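Work and Automation, Unit 6 handout
Piece picking in returns handling: what changes for the staff
Prepared by Urho Kinnunen. Revised 2018-01-11.

Read this before the seminar, together with the two shift schedules handed out last time. The case is the returns hall at Kedden, a warehouse that handles mail-order goods for several retailers. Most of what follows comes from site visits and from interviews done by Bayu Kwok with pickers, line leads and two maintenance technicians. Job titles are the ones used on the site.

1. The work before

Returned goods came in mixed. A carton might hold a toy, a phone case, a cap and a bottle of shampoo, sent back by different customers and packed together at the collection point. A picker opened the carton, emptied it into a bin, took out one item at a time, checked it against the screen and put it in the right outgoing tray. On a normal day shift the hall handled 2,288 items.

The picker did four things that the job description listed as one: find an item, lift it, identify it, and judge its condition. Keep these four apart in your notes. Most of the argument in this unit depends on it.

Pay was hourly with a small group bonus. Pickers rotated every two hours between opening cartons, picking and tray transport. New staff were trained by sitting next to someone for three days. There was no written instruction for judging condition, apart from a single page on broken seals.

2. What was installed

Kedden bought two picking cells through an integrator, Lambrakis. Each cell has an industrial arm over a bin, a camera, and software that chooses the next item and the place to grip it. The control software is called Weren, and staff use that name for the whole cell ("Weren is down").

The arm takes over finding and lifting. Identification is shared: the cell reads a barcode if it can see one, and sends the item to a person if it can't. Judging condition stays with people.

Before the first cell went live in September there was a test period. The technicians filled a bin with a few objects of different kinds, let the arm try to clear it, and wrote down which objects gave trouble. Pickers were asked to suggest objects for the test. One line lead told us this was the only part of the project where her team was asked for anything in advance.

Types of goods that came up often in the test notes:

Soft goods. The shape changes when gripped. A person pinches the fabric without thinking about it.
Flat goods lying against the bottom of the bin. There is little edge to get hold of.
Small goods close to a wall or in a corner. The gripper needs room on both sides.
Goods touching each other. Two may come up together, and the count goes wrong.
Shiny or clear packaging. The camera may misjudge the distance.

3. New tasks

Three tasks appeared that had not existed before. None was in the original plan for staffing.

Exception handling. Items the cell gives up on go to a side table. One person works there and sees only the difficult items. Before, difficult items were spread over everyone's day. The work is varied, but there are no easy stretches in it, and several people asked for shorter turns at the table. The turn is now one hour.

Bin preparation. The cell does better when the bin is not too full and items are spread out. Someone therefore tips the carton, spreads the contents and removes anything that is obviously unsuitable. Management first described this as a temporary task. It is still done on every shift.

Clearing stops. When the arm stops, a trained person checks the bin, removes the cause and restarts the cell. The procedure is short:

Read the message on the panel.
Request entry and wait for the light.
Open the gate. Do not reach over it.
Clear the bin and check the gripper fingers.
Close the gate, reset, and stay until the first pick is complete.

In the first full month 321 stops were logged over both cells. The log does not say how long each one lasted, so be careful with conclusions about lost time.

4. Numbers, and how to read them

With both cells running, the hall handles up to 2,505 items on a day shift. Of these, 1,651 are lifted by an arm on the day we use as our reference. The rest go through the side table or the one manual line that was kept.

Two warnings. The increase in total output is smaller than the share lifted by the arms might suggest, and part of it comes from a change in how cartons are delivered to the hall, made in the same period. Also, an item lifted by an arm has often been touched by a person already, during bin preparation. Counting it as automated is a choice made in the reporting system.

5. Skills, pay and control

Pickers who were trained to clear stops got a new title and a higher hourly rate. Those who moved to bin preparation kept their old rate. Both groups came from the same team, and the selection was made by the line leads in one week. In the interviews this caused more complaints than the machines did.

Pace is the other issue. On the manual line a picker could slow down for a few minutes and catch up later. At bin preparation the cell waits for the next bin, and the waiting time shows on a display. Staff asked for the display to be turned away from the aisle, and this was done.

Physical strain has changed more than it has dropped. There is less bending into bins and more standing in one spot. The site nurse has asked for mats and for rotation to be brought back across all stations. Rotation is now in place on the day shift only.

Compare this with Brostier from Unit 4, where the pickers wrote the rotation plan themselves before the equipment was ordered.

6. For the seminar

Bring half a page on one of these topics.

The four parts of the picker's job, and who or what does each of them now.
Whether exception handling should carry the higher rate.
What Kedden should have recorded about stops from the first day.

Groups will be the same as last time. If you were absent, join the group with the fewest people. The schedules stay with you after the seminar, as we need them again in Unit 7 for the section on night work.

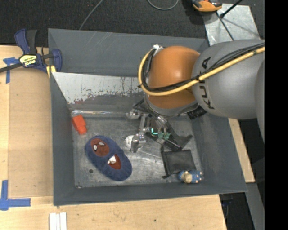 Unit 7 also uses the interview extracts, so please bring your printed copy. The reading for that unit is the chapter on shift patterns in the course reader, without the appendix.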